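Stop Buying the Gripper Last

I have a complaint, and I've been making it to anybody who will stand still in our hallway, so I may as well type it up.

When a group gets money for a robot cell, the money goes to the arm first. Then the camera, because everybody loves shopping for cameras. Then a controller upgrade or some software license. And then, in the last week before the purchasing deadline, someone says "oh, we need a gripper" and picks one out of a catalog over lunch. I've done this myself. Twice! The arm I bought both times was wonderful and the cells were both a pain to live with, and the arm had nothing to do with it.

So last March, when Rozália Hudec asked me to help her compare two grippers for a bin picking job, I said yes before she finished the sentence. Her two candidates were a parallel-jaw unit from Drakell and a softer, more forgiving one from Stirirach (the fingers give a little when they meet something they didn't expect). Same arm for both, same bin, same blocks, same dumb pick planner. We agreed on 200 picks each, with the blocks tossed back in by hand whenever the bin ran low.

I should say I went in rooting for the Stirirach. I like compliant fingers. I like the idea that you can be a few millimeters off and the hardware will shrug and grab the thing anyway. And for the first stretch it was great, we were chatting, drinking coffee, barely looking at the screen.

Then we started leaving blocks against the walls. Any test where the part is sitting nicely in the middle of the floor, with air on all sides, tells you next to nothing. I'd go so far as to say it tells you less than nothing, since you walk away feeling good. What I want to know is what happens when the part is flush with the back wall, or when two or three of them have slid together into a lump and the finger has to go down into a gap that's barely there. The soft fingers were fat. They couldn't get in. The Drakell jaws are thin and stiff and kind of mean, and they went into places I would have sworn were closed. 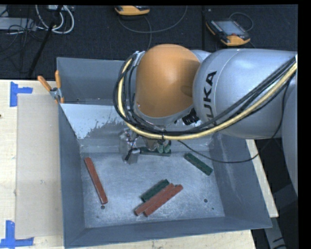

But the thin jaws had their own bad habit, and it took us until the second afternoon to see it. With blocks lying side by side, the Drakell would sometimes come down with one finger right on top of the neighbor. A stiff finger on top of a block means the force limit trips, the arm stops, and one of us has to put down the coffee and go clear it. The Stirirach in the same spot just sort of slid off and tried again. So which one is better? Depends who's paying for the person who walks over and clears the fault. If you run one shift with an operator standing right there, fine, take the stiff one. If the thing is supposed to run while you're asleep, I'd think harder.

Mei-kuen Shih, who had the cell before us, thinks this whole argument is silly and that a decent planner would make it go away. Use the camera, know where the neighbor is, don't land on it. She's right in the way that people are right on a whiteboard. Her planner is good! I've used it! But it was tuned for months on one part, and when the customer changes the part, you get to do the months again. A gripper that puts up with a sloppy plan is worth real money to me, and so is one that fits in the corner. I'd love one that does both, and if you sell one please write.

Something else that never shows up in the catalog is hoses and cables. You read the sheet, you see stroke and force and weight, and you think you know what you're bolting on. Then you dress the cables and find out your wrist has lost a big slice of its rotation because the loop snags whenever joint six goes past a certain point. We spent more time rerouting the bundle than we spent swapping grippers. I now think every gripper review should include the words "how long did the cables take," and for us it was most of a Monday. The Bednárik quick-change plate I had been so proud of saved us a few minutes per swap and did nothing at all for the cables, so there went my clever purchase.

And the pendant. Oh, the pendant. I won't go on, but if your gripper's vendor package adds its own screen with its own idea of what "open" means, you are going to close the jaws on something you didn't mean to close them on. Ours had the open and close values flipped between the two brands. I caught it the easy way, with nothing under the fingers, and I'm still a little smug.

I know the usual answer to all this is "just use suction." For some parts, sure. I used a Flovelness cup on a carton job and have nothing bad to say about it. But suction people have a way of assuming every part in the world is a clean flat box, and the parts I get are small, dusty and oddly long for their width. Long parts are their own headache. Grab one off center and it swings down at one end the moment you lift, and then your nice pick becomes a bad place. Both of our grippers did that. The soft one did it worse.

What I'd like people to do is flip the order. Get the ugliest version of your part, the one with the rounded corners from being dropped. Put a pile of them in the real bin, with the real walls, clamped to the real table. Borrow grippers (vendors will lend you one if you ask nicely and keep asking). Hang them on whatever arm you've got lying around, even if it's far too big for the job. A big arm over a small bin looks ridiculous and teaches you plenty about clearance. Spend two weeks on that, and only then go pick the arm, which by that point will pretty much pick itself from the reach and the payload.

Rozália went with the Drakell in the end, with the force limit turned down and a little shake move added to break up the clusters. I'd have gone the other way and had someone machine narrower fingers for the Stirirach. We've argued it enough times that we've stopped bringing it up before noon. She has promised me another 200 picks with the narrow fingers once they come back from the shop, and I'm bringing my own blocks.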